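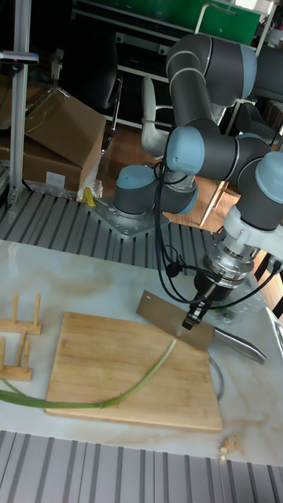
Cutting board, cleaver and green onion on the countertop.

Healthy Meals at Home: Interim Progress Report
Submitted to the Frota Fund
Reporting period: March through August

1. Summary

The Healthy Meals at Home project offers free cooking and nutrition classes to adults in the Uvito district. The grant supports ingredients, printed materials, instructor hours and child care during evening classes. During the period, 200 adults enrolled and 13 class series were completed. Spending remains within the approved budget, and no change to the overall grant amount is requested.

2. Enrollment and attendance

Enrollment met the target set in the original proposal. Most participants heard about the classes through the Flasine Health Center, where front desk staff hand out the schedule with appointment reminders. Referrals from schools were lower than planned. The spring flyer reached families after registration had closed, and the fall flyer will be sent earlier.

Attendance was strongest in the evening series. The Saturday series was dropped in June after two cycles with low turnout, and its hours were moved to a second evening group. Class size is now capped at 20.

3. Curriculum

The six-lesson curriculum was revised in May. Lessons on reading food labels and planning a week of meals were combined, and a separate lesson on cooking with dried beans was added at the request of participants. Recipes were rewritten to use ingredients sold at the two grocery stores on the Uvito bus line – several earlier recipes called for items that participants could not find nearby.

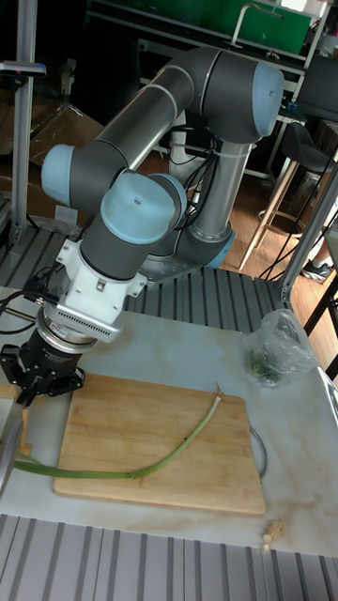 Work table and mounted arm.

All recipe cards are now available in English and Spanish. A Vietnamese version is in review.

4. Partnerships

Vumeo Community Services continues to provide child care during evening classes under the agreement signed last year. The agreement ends in December, and renewal terms are under discussion. The Flasine Health Center has offered to host one series in its meeting room, subject to approval of a portable cooktop by the building's insurer.

5. Budget

Ingredient costs ran above the forecast, mainly for eggs and cooking oil. The difference was covered by savings in printing. A transfer of 100 dollars from travel to supplies was approved by the Fund in July.

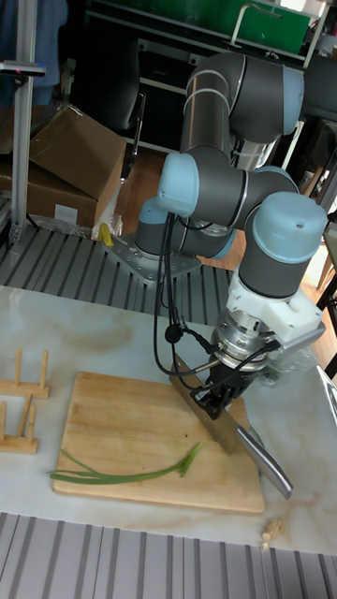 6. Next period

The project will open registration for the fall series in September and complete the Vietnamese recipe cards. A follow-up survey will be mailed to spring participants with a prepaid return envelope. Results will be included in the final report, together with a full statement of expenses.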